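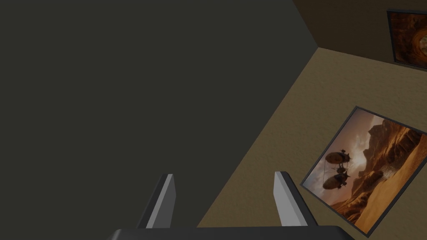
The **Karkireck Foursomes** is an amateur golf competition for pairs, played each September at Pellorport Links. It is contested at alternate shot over 36 holes of stroke play and is open to any two members of affiliated clubs whose combined handicap does not exceed 25. The event takes its name from the Karkireck, the tidal creek that crosses the course at the 4th and 15th holes.

## Format

Each pair plays two rounds, one on each day of the meeting. Partners strike alternate shots with the same ball and drive from alternate tees, so one player drives at all the odd-numbered holes and the other at all the even-numbered ones. The order may be changed between rounds but not during them.

The field is limited to 46 pairs. Entries are accepted in handicap order, lowest first, and the remainder go on a reserve list. After the first round the pairs are redrawn by score, with the leaders going out last. The first tee time on both days is 7.40 am.

A tie for first place is settled by a play-off over the 16th, 17th and 18th holes, then by sudden death at the 18th. Ties for other places are decided on the better second round.

## Course

Pellorport Links is laid out on a narrow strip of dunes north of the harbour. The outward nine runs close to the shore and usually plays into the wind. The homeward nine is more sheltered but has the smaller greens.

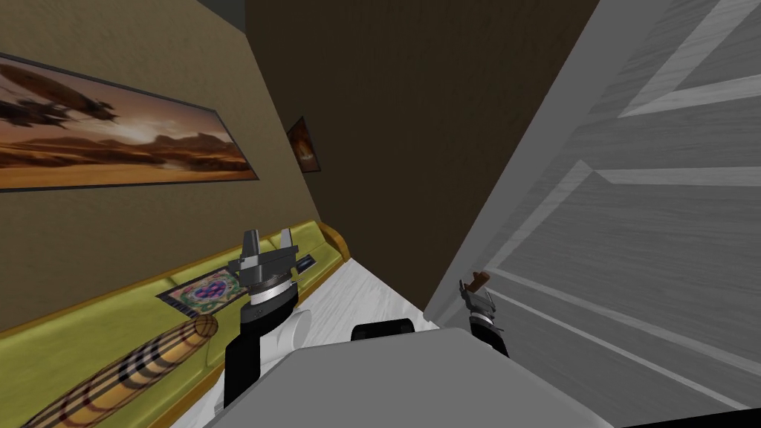
The 15th, a par three known as Gravska, is generally regarded as the hardest hole in the competition. The tee shot must carry the creek to a green that slopes from back to front, and there is no bail-out area on the left. In foursomes the hole falls to the partner who drives at the odd numbers, and many pairs choose their order with it in mind.

The 9th was lengthened to 329 yards when the tee was moved back behind the old sea wall. It remains the shortest par four on the card, and stronger players can reach the green in a following wind.

## Pace of play

Slow rounds were a regular complaint in the early years of the event, when pairs were sent out in groups of six players. Groups of four are now used - two pairs to a group - and a time limit is set for each nine. A group that is out of position is warned once. A second breach costs both pairs one stroke, unless the referee is satisfied that only one of them was at fault.

## Trophy

The winners receive the Pace Salver, a plain silver dish presented by a former member family. It is kept at the club, and the winning pair are given small replicas.

## See also

- Foursomes
- Greensomes
- Links course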